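I repair and resell old small servers and desktops out of my spare room in Prullitmont. A few people asked how I set up the bench and the practice tray I use before opening a real machine, so I'll put it all in one thread.

First, the room. It's 10 feet along the window wall and not much the other way. The desk goes under the window, the shelves go behind the chair, and the boxes of cable live in the wardrobe. There's no carpet, only lino, and I'm glad of it every time I drop a screw.

The desk is a second-hand one from Ritau, the used office furniture place out past the rail yard. It was 110 dollars with delivery. One leg was short so I put a bit of folded cardboard under it. I meant to fix it properly in October and the cardboard is still there.

Lighting matters more than I expected. I had one lamp on the left and spent a year working in the shadow of my own hand. Now there's one on each side, both a bit behind me. If you only have one lamp, put it on the side opposite the hand you hold the screwdriver with.

On to the practice tray. It's a moulded grey panel with stand-ins for the main parts of a server, and I bought it from Voyle, a small outfit that makes training kits for colleges. It has a spot for the chip, two positions for memory sticks, and a few other shapes. I use it to practise the order of a job when I haven't done that job for a while.

I keep one memory slot filled and the other one empty. When I want to practise, I move the stick down to the empty slot, then back up. It sounds silly but it gets your hands used to working both ends of a stick evenly. Most of the damage I see on used boards is from somebody forcing one end.
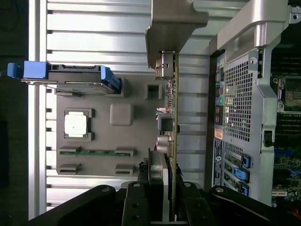
The other habit I'd push is laying parts out in the order they come off. Left to right, first part off goes furthest left. When you put the machine back together you start at the right and work back. I don't label anything unless the job is going to run past supper.

Drive caddies. Mine has a dark grey body with a blue handle at one end and a blue latch at the other, and bright colours on the bits you touch are a real help when you're tired. On older machines everything is the same black and you end up feeling around for the latch with a thumbnail.

Don't lift a caddy by the handle alone with a drive in it. Support it from underneath with your other hand. The handle is there to get it out of the bay and that's all I'd trust it with.

Expansion cards. Hold them by the edges and keep your fingers off the contacts. Watch the tall parts too - capacitors stick out further than you think, and they catch on the cable you forgot to move out of the way. I've bent one over doing exactly that. The card survived but I sold it cheap and said so in the listing.

I don't stack cards on top of each other. If I run out of room on the desk, that's a sign to stop and put something away.

Screws go in a muffin tin. Twelve cups, one cup for each stage of the job. I tried the magnetic mats and kept bumping them with my elbow. The muffin tin is heavy enough to stay where I put it, and it goes through the dishwasher.

Static. I wear the wrist strap in winter, when the furnace is running and the air is dry enough that the cat gets a shock off the doorknob. In summer I touch the metal case before I reach in and I haven't lost anything yet. Someone will tell me that's bad practice and they're probably right. Wear the strap if you're working on anything you can't afford to replace.

Keeping track of stock. I have a plain spreadsheet with one line for each part: what it is, where it came from, what I paid, whether I've tested it. Last year I went through it and there were 112 parts marked "to test". I did them in batches on Tuesday nights and most were fine. The rest went to the recycling depot.

After that clear-out I made a rule that nothing goes on the shelf untested. It goes in the grey bin by the door, and when the bin is full I stop buying. The bin has been full twice since.

Selling. I list on Alleo, the local classifieds site, and I do pickups only. Shipping a server costs too much and the corners get crushed no matter how you pack it. Loose memory and cards I'll mail, in an anti-static bag and a small box with padding on all sides. A padded envelope is not enough for a card.

Since people always ask about money: I cleared 3,757 dollars last year after parts, and that's with evenings and some weekends. It paid for the new furnace fan and a good chunk of the winter tires. I wouldn't quit a job for it.

End of the night routine. Tools back in the drawer, lids on, anything half finished gets a note with the next step written on it. "Put heat sink back on" has saved me more than once. Then I wipe the desk down with a dry cloth and shut the door so the cat can't get in.

If you're starting out, spend your money on two good screwdrivers and a decent lamp first. The practice tray is handy but you can learn the same things on a dead machine from the depot, as long as you don't mind the dust.

Questions so far have mostly been about cleaning old thermal paste. I'll do that one separately when I've got a chip out on the desk. Probably this weekend if the weather stays bad.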